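Quick one tonight, bread is in the oven and I have 18 minutes.

So I finally signed up for the Saturday swim thing. Thitima has been on at me about it since September and I ran out of excuses. Adult improvers, 45 minutes, slow lane. I can swim. Sort of. I can do a length and then hang on to the wall like a wet cat.

First class was mostly breathing. Breathe out under the water, all of it, which feels completly wrong. Our teacher is called Nighat and she does not shout, she just walks along the side next to you and taps her own chin when yours is too high. Mine was too high for the whole class.
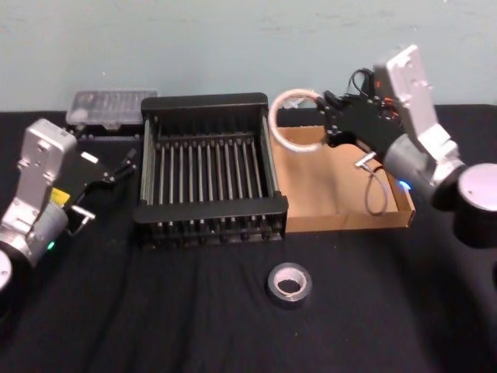 Anyway the second week was better. Managed four lengths in a row — slow, ugly, but no stopping. There's a man in our lane who must be 70 and he goes past me every time and says sorry. Very polite. Very fast.

Things I need: goggles that don't leak, flip flops, a bigger towel. Thitima says get the Mevell goggles, her sister Chutima says any cheap pair is fine if you wet the strap first. Will try cheap.

Also I was so hungry after. Ate two bagels in the car before I'd even got my seatbelt on, then a full lunch at home.

Next week is kicking with a board, wich I am dreading, my ankles don't bend. Will report back. Timer's going — bread!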